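장비 예산 얘기가 드디어 나왔다! 우리 동네 체스 모임 소식지에 돈 얘기를 쓰는 건 처음이라 좀 떨리는데, 다들 궁금해하니까 아는 대로 적어 본다.

우선 결론부터. 내년 장비 예산은 800유로로 정해졌고, 그 안에서 체스 두는 로봇 팔을 한 대 들이는 쪽으로 의견이 모였다. 처음에 Gaetano Pace가 들고 온 견적은 2000유로짜리 Prostel 완제품이었는데, 솔직히 보는 순간 다들 조용해졌다(나도 커피만 마셨다). 팔 자체는 튼튼하고 설치도 해 준다지만 우리 회비로는 두 해를 꼬박 모아야 하는 돈이라서…

그래서 Ginevra Vitale가 찾은 게 Ustier 조립 키트다. 가격은 445유로. 출력 부품에 서보 모터, 배선까지 들어 있고 조립은 우리가 직접 해야 한다. 여기에 Testa에서 파는 예비 서보와 손가락 끝 고무 묶음이 76유로. 합치면 521유로니까 279유로가 남는다. 남는 돈을 어디에 쓸지는 아직 싸우는 중이다. 나는 조명에 한 표! 체스판 위에 그림자가 지면 카메라가 말을 헷갈린다는 얘기를 하도 많이 들어서 그렇다. Adoración Carretero는 무조건 예비 부품을 더 사 두자는 쪽이고.
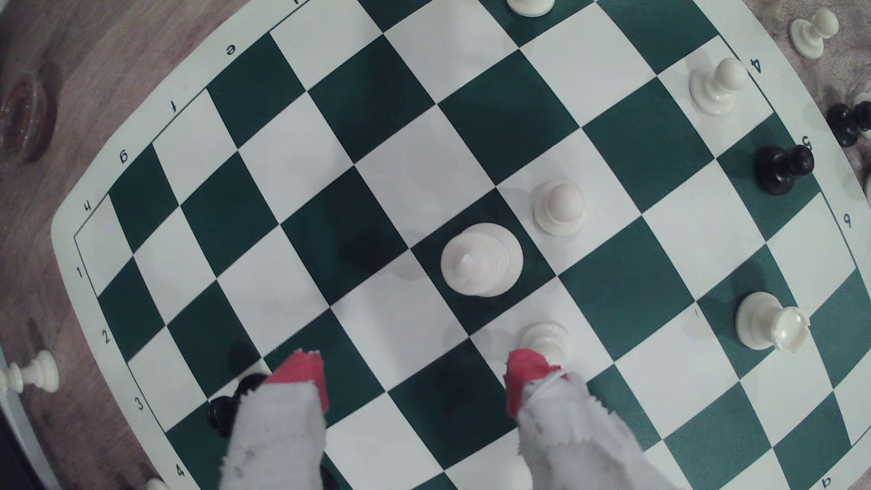
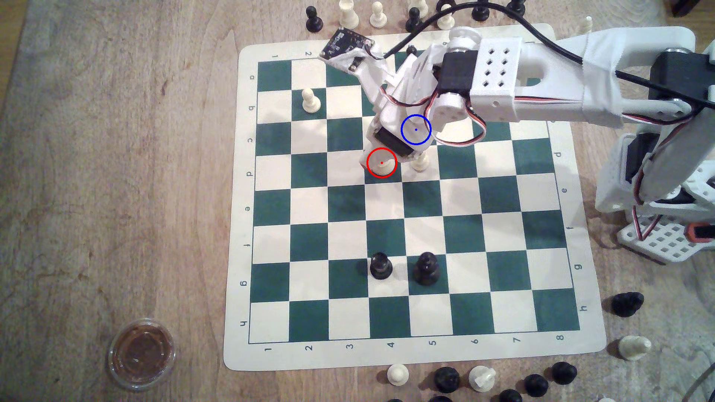 *두 사진 모두 롤업 체스판 위의 흰색 폰에 그리퍼가 가 있는 모습.*

견적서만 들여다볼 때는 팔 값만 생각했는데, 막상 항목을 나눠 보니 잔돈 들어갈 데가 꽤 많다. 손가락 끝에 뭘 씌울지, 고무는 얼마나 자주 갈아야 할지, 전원 케이블은 어디로 뺄지. 체스판은 지금 쓰는 초록색 롤업 매트 그대로 가기로 해서 그쪽 지출은 없다. 나무판을 새로 사자는 말도 나왔지만 올해는 참기로 했다. 아, 그리고 잡은 말을 놓을 자리! 판 옆에 아무렇게나 두면 팔이 움직일 공간이 줄어드니까 받침대를 하나 짜자는 제안이 있었고, 나는 대찬성이다. 목재값은 아직 안 알아봤다.

유지비도 따로 잡아야 하지 않느냐고 Huia Hapeta가 물었는데, 맞는 말이라 다음 모임 안건에 올려 뒀다. 서보는 소모품으로 보는 게 마음 편하다고 하고, 키트에 딸려 오는 보증은 조립 불량까지 봐 주지는 않는단다. 그러니까 나사 조일 때 다들 살살 부탁한다(특히 나한테 하는 말이다).

주문은 9월에 넣는다. 배송에 3주쯤 걸린다니까 잘하면 10월에는 상자를 뜯을 수 있겠다. 조립은 이틀에 나눠서 하고, 첫날은 팔과 받침 기둥, 둘째 날은 배선과 그리퍼를 맡을 생각이다. 납땜할 줄 아는 분은 꼭 연락 주시길! Prostel 쪽에는 Gaetano가 이번에는 어렵겠다고 답장을 보내기로 했다. 279유로의 행방은 다음 모임 저녁 7시에 마저 정한다. 조명파가 아직 한 표 모자라니까 관심 있는 분은 시간 맞춰 와 주면 좋겠다.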